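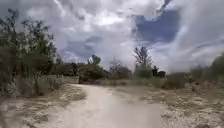 Reading a Dirt Path: notes for week 3, Trails and Rural Tracks

OK, so last time I got carried away with drainage and we never got to surfaces. These notes cover what I meant to say, plus what you need for Saturday's walk at Bromcombe. Bring them with you, and bring a pencil that works (pens hate dust, I've lost several).

Start with color. On a dry track of compacted earth the palest strip is often the one that gets the most use. Feet and wheels press the fine stuff down until it's smooth, and smooth dry soil throws back a lot of light. Go out toward the edges and it gets rougher and a bit darker, then you're into loose gravel and dry grass. I love that the edge is never a line! Students always want to draw one. Please shade it instead, and write "soft edge" next to it if your shading is as bad as mine.

Next, look along the path and not only across it. Long shallow dips running the same way as the track usually mean wheels. Dips running across it usually mean water, or somebody braking hard on a slope. If you see faint streaks and you can't tell what made them, write "faint streaks, lengthwise" and move on. I would much rather have that than a confident guess about a tractor.

Then bends. A path that swings gently is nearly always going around something or toward something, so ask which. A low bank, a clump of trees, a wet patch that dried up years ago, a gate that isn't there anymore. At Bromcombe there's a bend on the Antwi side that makes no sense at all until you see the old field map, and I'm not going to spoil it for you.

Plants by the path. You don't need species names this week. Height, how thick it is at the bottom, how thin it is at the top, and whether it's green or straw-colored. Trees with sparse upper branches look nearly black against a bright cloudy sky, so don't judge leaf color by looking up. Look lower down, where the foliage has something behind it.

What to do on the walk: we start at the Clarton end at 2 and follow the track for 672 paces (my paces, I'm short). There are 14 stopping points. At each one, sketch the surface looking ahead, note the edge on both sides, and put down one thing you aren't sure about. A dark upright shape in the distance can be "bush or post" in your notes until you get to it. Leave the first guess in when you find out — I want to see it.

We're using the Trellota sheets again, the ones with the wide left margin. Margin is for questions, middle is for drawing. If you run out, the back is fine.

Reading for next week is the short chapter on embankments. Skip the part about railroads unless you like railroads.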